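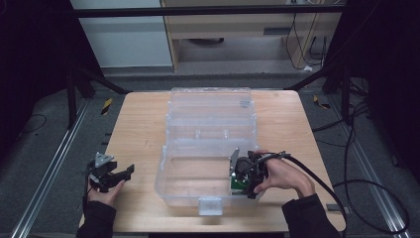

From: Cheng-en Chou
To: ilex-users
Date: Tuesday, April 9, 2024
Subject: Re: Duplicate part numbers after import

Keerthana Palaniappan wrote:
> After the Jastlow import I have 970 rows in the parts table.
> 37 of them share a number with an older row. Is it safe to
> run the merge, or do I edit them by hand?

Don't run the merge yet. Version 2 compares part numbers as text, so trailing spaces count as a difference and some pairs will be missed. Trim the column first, then rerun the duplicate report.

Check the bin field too. The merge keeps the older row's bin — even if it is blank. I lost 13 locations that way.

The fix is planned for May. Export a copy of the table before you change anything.

Cheng-en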